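Research > Transport and Travel > Airport Ground Access
Filed under: Passenger information, Wayfinding

4.2 Walking directions from the rail platform

What pleased us most was how much a single landmark helped! Travellers given the Grundton leaflet, which names the bakery at the station exit, made 9 wrong turns between them; those given street names alone made 70.

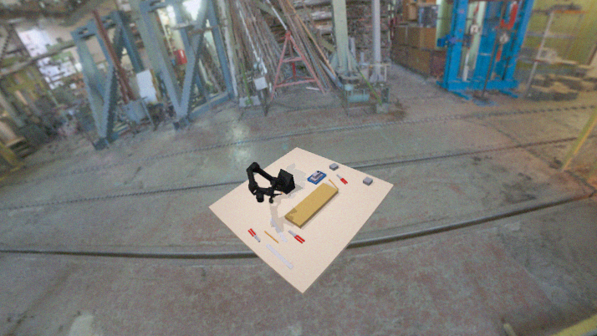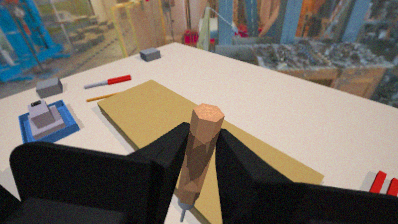 Figure 2. Simulated workshop with a robot arm and board (first view); gripper fingers holding a wooden-handled tool (second view).

The effect held for late arrivals too, and we were delighted to see it in all 1515 journeys logged in November. Margaritis and Su found much the same for hotel shuttles, though their leaflets also gave the fare, and ours left it to the ticket machine.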